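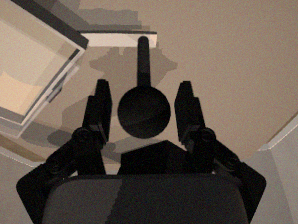 Should a motion planner be allowed to pass its tests in simulation alone? Only for the faults that a simulator is able to show, and the team that owns the planner should be required to write down which faults those are.

The position of this institute has moved over the past year, and members are owed an account of why. Our planning software, Titis, is released after 1426 simulated trials. Until January a release needed a pass rate and a signature. The pass rate was a single figure, and it was treated as though it described the software. In fact it described the software together with the contact model, the camera model and the starting positions chosen by whoever wrote the trial set.

Godelieve Jansen, who leads our control group, argued for keeping the single figure. Her case deserves a fair hearing. A number that everyone understands is better than a report that goes unread, and small teams cannot afford a long review for each change. We accept the second point more readily than the first. When the Noguchi trial set was run again with friction lowered by 20 per cent, the pass rate fell to 84 per cent. The planner had not changed by one line. A figure that moves so far on one assumption should not be printed without that assumption beside it.

Soudabeh Rashti has proposed a modest remedy, and we support it. Each release would carry a page stating the physical settings used, the range over which they were varied, and the five failures the team considers most serious. The Virkus tool already records most of this in its logs. Vudex does not, and its maintainers have asked for more time.

There will be a cost. Releases will be slower, and some teams will find that their trial sets were written to suit the planner they had. We would prefer that they find it at their desks. The requirement should apply from the next release of Titis, and the older trial sets should be retired as each is replaced.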